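The 221st Try

At the Brakwood workshop the day starts with a tray of hand tools that look like oversized tongs. Each has a handle, a trigger, two black finger pads and a small camera looking out over them. People pick one up, squeeze, and do chores with it.

The chores are the product. Brakwood gathers demonstrations for Mahama, a learning system meant to let a robot arm handle ordinary household things. The arm itself is in another building. What it gets from the workshop is recordings: what the camera saw, how wide the fingers were open, how the tool moved.

Willy Mulder runs the floor. He used to repair sewing machines, and he still talks about most problems in terms of feed and tension. His current headache is flat, floppy material. A cup has a shape before you touch it and the same shape afterward. A sheet lying flat gives the fingers almost nothing to get hold of.

"You have to come in low, touch, and push a bit so it bunches," Mulder says. "If you come in high you close on air. We keep some of those too, but they get their own label."

The stations are numbered, and the number goes in the log with every take. A take lasts as long as the job lasts. Collectors work in pairs, one with the tool and one resetting, and they swap every 2 hours. By January the group had 221 usable takes of sheet handling, which Mulder considers a start.

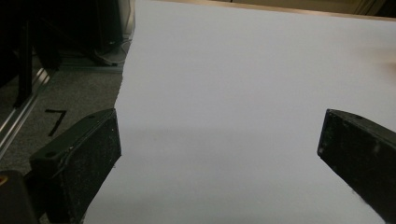
Usable is the word people argue over. A take is thrown out if the tool is jerked, if tracking drops, or if the collector stops to think for too long. Hesitation is a real problem, Mulder says, and the system will copy it. An early version of Mahama paused before every grasp, and the team traced the habit to two new collectors who had been told to be careful.

Variety matters as much as neatness. Collectors are asked to start from a different side each time and to leave the clutter on the floor where it is. A second site, at Rerncombe, records the same tasks under different lights with four people.

Review is done in a program called Illent, which plays the takes at double speed. Mulder goes through them after lunch with a cup of tea. He marks the start of contact, the close and the release, then moves on to the next one.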